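Simulated table-top scenes: what should be written down for each episode?

Posted by Kanini Wanyama in Simulation and Test Practice

We run manipulation episodes in simulation, one arm working over a dining table with household props on it. Up to now everyone has used their own notes. Our lead at Cileo wants a written rule for what gets logged before an episode counts toward the test set, which will be 1,000 episodes when it is done. The props are mixed (a knife, a bone, a plate, a bank-type card, a tray) and some of them are hard to name. Is there a standard I can copy, or do people write their own? Also, does a knife on the table need anything special if it is only a simulated one?

Godfrey Kombo

I don't know of one standard that covers this. The industrial robot safety standards are written for real machines and won't tell you how to log a scene. We wrote our own at Trivimholm and it fits on 2 pages. The parts that get used:

Fix the prop list before the first run and give every prop one name. If two people call the same thing a candle holder and a toy, your search is useless later.
Save the start layout with the episode, including props that the task never touches.
Log each gripper close and each release with the simulation time.
Keep at least one wide view and one close view per episode. The close view shows the grip, and the wide one shows what else was in reach.
If a human hand model enters the workspace, tag the episode. Ours go in a separate folder and a second person reviews them.
Review 30 episodes by eye before you let the script pass the rest.

On the knife, yes, treat it as sharp. We have a keep-out zone around the blade and the episode fails if the gripper or the held object enters it. If the policy is ever moved to hardware you don't want to add that afterward.

Josphat Minja

Just use whatever your simulator exports. Ours saves everything and we have had no trouble.

Salim Mutiso

I would not rely on the export alone. We did that until February and then found 22 episodes where the object names had changed between versions. Godfrey's list is good. I would add two things. Write the software version in the log, and say in the rule who is allowed to edit a finished log. With us it is one person.

For the views, these are the sort we keep. You can see why a close view by itself isn't enough to check a layout.
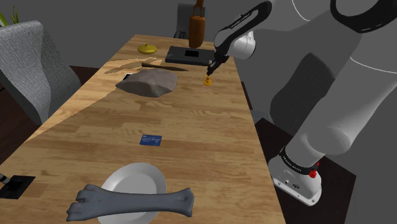
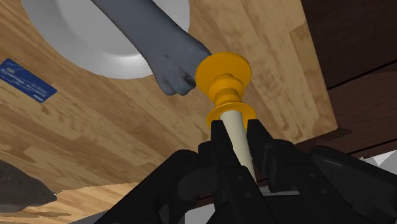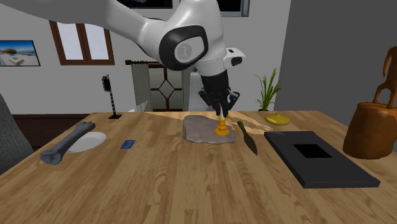
Simulated table-top scene, three views. The hand is in the second one.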